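**Two-arm cell working group: minutes, 2024-03-26**

Present: Ognjen Krasniqi (chair), Krum Kolev (minutes), two from Ternis, one from Berisha
Apologies: Jusance

**1. Last minutes**

Agreed, with one correction: the draft rules cover simulated cells as well as built ones.

**2. Shared work area (rule 5)**

Ternis asked whether both arms may work on the same part at once. Ognjen said yes, as long as one arm is named as the holding arm in the task sheet and the other gives way to it. Berisha wanted a fixed gap between grippers. No figure agreed. Left open until May.

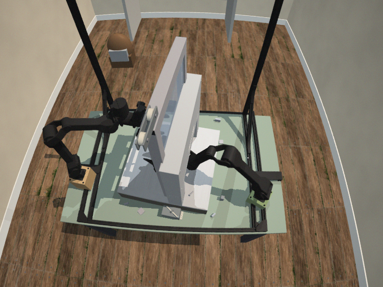
Krum reported that the task sheets from Sisico still leave out the start positions of small parts. Without them a run can't be repeated. Agreed that sheets missing this go back to the author and are not filed.

**3. Simulation before hardware**

Agreed wording: "No new task goes to the real arms until it has passed 11 simulated runs in a row. Any change to the mounting, the frame or the grippers starts the count again."

Berisha thought this heavy for small changes, such as moving a base by a few millimetres. Ognjen would rather keep it simple for now. Passed, Berisha against.

**4. Stop rule**

Either arm faulting stops both. Ternis to check that their controller does this, as the second arm currently finishes its move first.

**Actions**

- Ternis: controller check, report by email
- Krum: return incomplete sheets to Sisico
- Ognjen: redraft rule 5 with both options for the gripper gap

Next meeting in May, date to be sent round by Krum.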